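Living With the Table Robot: Kitchen and Break Room Tips

Filed under: Workplace kitchens, Cups and dishes, Cleaning

Our break room at Gorska got an arm for the coffee tables in October. It sets out cups and saucers before the morning break and takes them away afterward. These are the tips we have collected since then, for anyone who works in a staff kitchen where part of the job has been handed to a machine. Most of them are small.
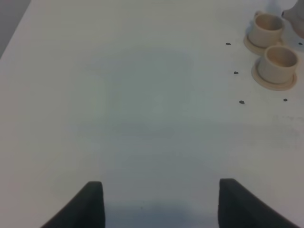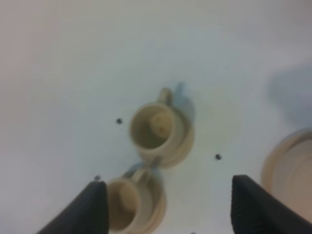
Cream cups and saucers on a white table.

Buy one kind of cup. We used to have a shelf of mugs people had brought from home, all different heights, some with handles you could get four fingers through. The arm can be taught a new cup, but each one takes time, and the time comes out of somebody's day. We settled on one small cup with a matching saucer and bought 136 of each. The old mugs went to the second floor, where people wash their own.

Think about color before you order. Pale dishes on a pale table are harder to pick out, for the machine and for a person in a hurry. If you are starting from nothing, get a table in a darker shade or cups with a dark rim. If you already own everything in cream and white, as we did, put your effort into the lighting. We moved two lamps so the light came from both sides and the shadows got softer. That cost us an afternoon.

Leave room between settings. A person can lift a cup whose saucer is touching the next one without thinking about it. Fingers that open wide need space on both sides. When you put a cup back by hand, leave a hand's width to the next one and turn the handle away from its neighbor.

Empty your cup first. This is the rule people forget most. A half-full cup that gets carried to the rack leaves a trail, and then someone has to wipe the table, the rack and the floor. We put a small sink strainer and a jug by the door for leftovers. Tea bags go in the compost tub and stay out of the cups.

Check inside before washing. Coffee rings dry fast on unglazed or matte ceramic. A paste of baking soda and water, left for ten minutes and rubbed with a soft cloth, takes off most of it. For older stains use a denture tablet in warm water overnight. Do not use steel wool. It scratches the glaze and the next stain goes in deeper.

Wipe the table with a damp cloth, then a dry one. Water left standing on a smooth top makes cups slide when they are pushed. If your table has screw heads or holes in it, go over them with an old toothbrush once a week, as sugar collects there. Skip the spray polish altogether. We used Sastura on the tables for years and liked the smell, but it leaves the surface slick.

Clean the finger pads too. Ours get a wipe with mild dish soap on a cloth at the end of the day, with the power off. Grease from pastry is the main trouble. When the pads are greasy the saucers slip, and a saucer costs more to replace than you would think.

Keep big dishes at the side. Serving plates, teapots and bowls are still put out and cleared by hand in our kitchen. They are too heavy once they are full, and people move them around as they talk. Decide which side of the table they belong on and keep them there, so the middle stays open.

Now for the part about work, as that is what other kitchens ask us about. Setting and clearing the break room used to take 31 minutes each morning, and it always fell to whoever was on early. That person now starts on lunch instead. The early shift is calmer. It is also quieter, and two of us miss the talk we had while laying tables. We moved our own coffee to 9:30 so we all sit down together for a bit.

The work did not go away completely. Somebody has to load the rack, look over the cups for chips and reset the arm when it stops. Write those jobs on the rota with a name next to them. For the first weeks we left them off, and the same person ended up doing all of it on top of her usual work.

Ask for training for the whole kitchen, including part-timers. We had one session through Osteo and it was enough for the everyday things, such as stopping the arm, starting it again and telling it a table is out of use. Print the steps large and tape them inside a cupboard door.

Keep a plain tray and a cart ready. There are mornings when the arm is down, and you want to be able to set the room by hand without hunting for things. The Valdebenito site got rid of its carts and had to borrow ours twice.

Chipped cups go in the box under the sink. Please don't put them back on the rack.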